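Bavuvitz Hand-Held Gripper Set
Set-up and Operating Guide
Section 4: Rules for the Shared Recording Floor

4.1 Scope

This section sets out the working rules for recording demonstrations with a pair of hand-held grippers in a room shared with other operators and mobile equipment. It applies to all sites using the Kumura recording software. Charging and firmware are covered in Section 2.

The floor lead is responsible for applying these rules. Where a site rule is stricter than this guide, follow the site rule.

4.2 Before switching on

1. Agree the working area with the floor lead. Walkways, stairs and doors do not form part of any working area.

2. Look along the full length of every cable. Mains leads and data leads must lie flat. Coil any spare length on the side of the table away from the walkway.

CAUTION: Do not stand a power strip where a chair can roll or be pushed on to it.

3. Check each marker face. A face that is scratched, creased or lifting at a corner must be replaced before recording. Do not clean marker faces with solvent.

4. Tell the people near you that you are about to record. Anyone who does not wish to be recorded must be given time to move away.

5. Put on the head-mounted camera and adjust it before picking up a gripper.

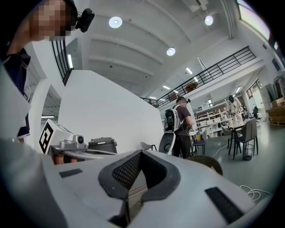
Can two operators record in the same room at once?
Two operators may do so if their working areas do not overlap and each has a separate marker set. Enter the marker set number in the session log. If both logs show the same number, stop and change one set.

4.3 Recording at a table

1. Sit or stand so that both forearms can move freely. Your elbows must not rest on the table edge during a recording.

2. Set out only the objects named on the task card. Other items may stay on the table if they are outside the reach of both grippers and are not moved between takes.

3. Hold both grippers still, in view of the head camera, for 2 seconds. The software uses this pause to mark the start of the take.

4. Close the fingers on the object with steady pressure. Keep the second gripper open and clear of the first until the task card calls for it.

NOTE: With soft items such as fruit, stop closing as soon as the grip is firm. Replace any item that is split or bruised.

5. Keep the marker faces turned outwards during the movement. If a hand or sleeve covers a marker, finish the movement and flag the take.

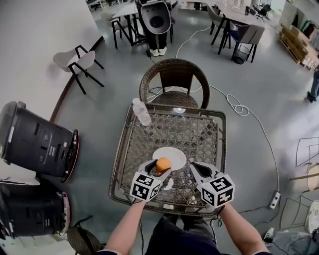
4.4 Moving equipment and other people

Mobile robots and backpack rigs may be in use on the same floor. The following rules apply to everyone.

1. A person wearing a backpack rig has right of way. The rig adds depth behind the wearer, who may be unable to judge it when turning.

2. Do not pass between an operator and the table while a take is running. Wait for the operator to lower both grippers.

3. Do not reach across a robot that is powered, even if it is standing still. Ask its operator first.

4. If a cable must cross a walkway, fit a cable cover. Gonlow low-profile covers are suitable for the leads supplied with this set.

5. On the call "stop", lower the grippers and stay where you are until the floor lead gives the all-clear.

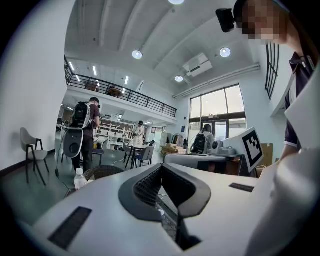 The call may be given by any person in the room and does not need to be justified at the time. Record it in the session log afterwards, with the time of day and the take number.

4.5 Ending a session

1. Stop the recording in the software before you put the grippers down.

2. Place each gripper on its base with the fingers open. Do not stack the marker cubes.

3. Copy the session to the site store. The internal memory holds up to 2,000 takes and does not delete old ones to make space.

4. Complete form 13 and pass it to the floor lead. Faults are to be reported to Verena Camenzind at Hassanpour, quoting the serial number of the gripper concerned.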